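Murkholm éteint les amplis, le Quan pousse les murs, Clukik presse enfin son disque

La chronique des scènes - 22 février 2026

Fin de partie pour le Murkholm. Cette fois c'est signé, le bail est rendu, la sono vendue en deux lots et le rideau de fer baissé depuis la fin janvier. Trois soirs d'adieu, tous complets, une file qui remontait jusqu'à l'arrêt de bus et des gens qui n'avaient pas remis les pieds là depuis dix ans et qui juraient y avoir passé leur vie. On les croit à moitié. On était content de les voir quand même.

Pour ceux qui prennent la chronique en route : le Murkholm, c'était cette cave en longueur sous l'ancien négoce de grains, 300 places sur l'arrêté, moins si on enlève le poteau. Le poteau, parlons-en. En plein milieu, à deux mètres de la scène, peint en noir, repeint en rouge, recouvert d'autocollants jusqu'au plafond. Tous les groupes de la région ont joué devant. Tous les guitaristes un peu trop chauds se le sont pris. Il est porteur, donc il reste, et le futur locataire (bureaux, paraît-il) devra faire avec.

Dernier soir, donc. Première partie expédiée en vingt minutes, un duo batterie-orgue qui n'avait visiblement pas dormi. Puis la fanfare noise du quartier, quatorze musiciens sur une scène prévue pour cinq, deux tubas dans l'escalier. Puis plus rien pendant une demi-heure, coupure d'un circuit, bar à la bougie. Puis Clukik.

Clukik qui n'avait pas joué ici depuis deux ans, brouille ancienne avec la maison pour une histoire de cachet dont chacun a sa version. Réconciliation de dernière minute, set d'une heure dix, moitié morceaux neufs. Et ces morceaux neufs, il faut en parler parce que c'est la vraie nouvelle du mois.

Clukik, un album, enfin

Sept ans qu'on l'attend. Deux cassettes, un 45 tours épuisé, un live enregistré au téléphone qui circule encore et qui sonne comme un frigo dans un ascenseur. L'album s'appelle Fekbridge, il sort à l'automne, 500 exemplaires vinyle au premier tirage et pas un de plus tant que ceux-là ne sont pas partis. Le groupe a tout payé. Pas de label, pas de distributeur, des cartons dans un garage.

On a eu droit à une écoute, six titres sur neuf, mixage pas terminé. Premières impressions, en vrac. La basse a pris toute la place et c'est très bien. Le chant est passé au français sur quatre morceaux, là c'est plus inégal, un refrain superbe sur le troisième titre, des paroles de carte postale sur le cinquième. La boîte à rythmes a été remplacée par une vraie batterie, sauf sur l'ouverture où les deux se courent après. Un morceau de onze minutes à la fin de la face A, on aurait coupé à sept. Et puis le tout dernier, presque rien, une voix et un harmonium désaccordé, qui a fait taire la pièce entière.

Fekbridge, pour info, c'est le nom du studio. Une ancienne blanchisserie à quarante minutes de la ville, carrelage partout, réverb naturelle de piscine. Il faut éteindre la chaudière pendant les prises, donc on enregistre en manteau. On entend les manteaux, d'ailleurs, si on tend l'oreille, entre le deux et le trois. Le groupe a voulu les effacer puis les a laissés.

Tournée dans la foulée, treize dates, presque toutes dans des cafés. Pas de batterie complète dans les cafés, donc versions réduites. À surveiller.

Le Quan prend la suite, ou pas

La question que tout le monde posait au bar du Murkholm le dernier soir : et maintenant on va où ? Réponse officielle de la ville, le Quan. La salle du canal rouvre au printemps après des travaux qui n'en finissaient plus, nouvelle jauge de 1,284 debout (chiffre affiché sur le panneau de chantier, à l'anglaise, personne n'a pris un feutre), gradin rétractable, loges avec douches. Des douches ! Les musiciens du coin n'en reviennent pas.

Très bien, le Quan. On y a fait un tour la semaine passée, casque sur la tête, entre deux palettes de placo. L'acoustique promet, la scène est large, le bar est enfin du bon côté, on ne traversera plus toute la fosse avec trois gobelets. Mais ce n'est pas la même chose et tout le monde le sait. Un groupe qui attire soixante personnes un soir de pluie, il joue où ? Pas dans un hangar pareil. Soixante personnes là-dedans, c'est une répétition publique.

La direction parle d'un club dans le hall, cent vingt places, rideau épais, deux soirs par semaine. Sur le papier ça se tient. On demande à voir le prix de location et surtout qui programme. Pour l'instant les deux questions reçoivent la même réponse, c'est à l'étude. On nous avait déja dit que c'était à l'étude pour les horaires du tram de nuit, il y a quatre ans, et on rentre toujours à pied.

Autre inquiétude, le voisinage. Les immeubles neufs côté quai ont été livrés avant la fin des travaux, chambres sur l'eau, grandes baies. Les premiers essais de son ont valu trois appels à la mairie dans l'heure. Limiteur posé, portes doublées, on verra à l'usage. Quand un club et une chambre à coucher se disputent un mur, on sait d'expérience qui déménage.

Ce qui pousse entre les deux

En attendant, ça bricole. Et plutôt bien.

L'arrière-salle du bowling a repris les soirées folk du Murkholm, une par mois, entrée au chapeau. Son correct si on se place à gauche. Éviter le fond, on entend les quilles - ou alors y aller exprès, pendant les ballades c'est assez beau.

La chapelle désaffectée du faubourg accueille des choses très lentes, drones, cordes, une harpe amplifiée le mois dernier devant un public allongé. Apporter un plaid. Vraiment. Il fait quatre degrés et l'humidité monte du sol.

Le disquaire de la rue des tanneurs pousse ses bacs le samedi... enfin, les bacs ont des roulettes maintenant, investissement majeur, et il cale un trio devant la vitrine en fin d'après-midi. Vu là un saxophoniste de dix-neuf ans qui joue comme s'il avait un train à prendre. Retenez la vitrine, le nom viendra.

Et puis les concerts à domicile. Le grand retour. On croyait le genre mort avec les canapés en velours et les groupes à ukulélé, pas du tout. Une petite dizaine d'adresses qui tournent par le bouche à oreille, du bruit blanc dans une véranda, du rap en cuisine, un quatuor de clarinettes dans une cage d'escalier avec les voisins sur les paliers. Règles de la maison à chaque fois : chaussures à l'entrée, fini à vingt-deux heures, chacun apporte quelque chose à manger. Les musiciens mangent d'abord, et souvent mieux qu'en loge. 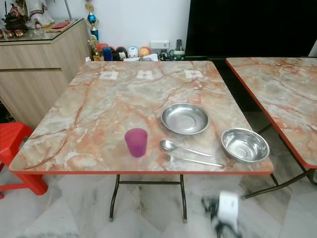
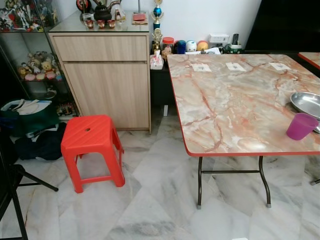
Question argent, ne rêvons pas. Le chapeau fait un plein d'essence, les bons soirs un plein et une paire de cordes. Mais les groupes y vendent plus de disques que n'importe où ailleurs, on nous l'a confirmé partout. Quand on a écouté quelqu'un à un mètre cinquante pendant quarante minutes, on n'ose pas trop filer sans rien prendre. Clukik a écoulé ses dernières cassettes comme ça, en deux soirées.

Le souci c'est la batterie. Ça finit toujours par être la batterie. Certains jouent aux balais, d'autres sur une valise, un groupe qu'on aime beaucoup a viré son batteur vers les claviers et s'en porte mieux, lui aussi d'ailleurs. Mais une scène entière qui apprend à jouer doucement, ça change la musique. On l'entend déjà dans les démos qui arrivent à la rédaction. Moins de murs de guitare, plus de voix, des silences au milieu des morceaux. À notre goût, deux ou trois de trop, des silences. On a grandi collés au poteau.

Reçu, vu, entendu

Le local de répétition sous la gare cherche un groupe pour partager le créneau de fin de soirée. Ampli basse sur place, odeur aussi.

La sono du Murkholm n'est pas partie bien loin. Un des deux lots a été racheté par le bowling, on reconnaît le caisson cabossé de droite. L'autre serait dans une grange, chez des gens qui préparent un festival pour juillet et qui ne veulent pas qu'on en parle. On n'en parle pas.

La radio associative passe en boucle le 45 tours de Clukik, côté B, à la mauvaise vitesse. Plusieurs auditeurs ont appelé pour dire qu'ils préféraient comme ça. Le groupe réflechirait à une version lente sur scène.

Les affiches des trois soirs d'adieu se revendent déja sur internet, à des prix idiots. Il en reste une pile à la librairie du marché, gratuites, derrière la caisse. Demander gentiment.

Objets trouvés du Murkholm : deux vestes en jean, un étui de trompette vide, une béquille, une quantité déraisonnable d'écharpes. Tout est chez le disquaire jusqu'à la fin du mois, ensuite ça part à la friperie. Le propriétaire de l'étui est prié de dire comment il est rentré avec sa trompette.

Erratum enfin. Dans la chronique de janvier nous annoncions la séparation du collectif électro du port. Ils ne sont pas séparés, ils ont changé de numéro de téléphone. Ils jouent au bowling à la mi-mars, début du set à vingt heures trente, et ils nous ont mis sur la liste malgré tout.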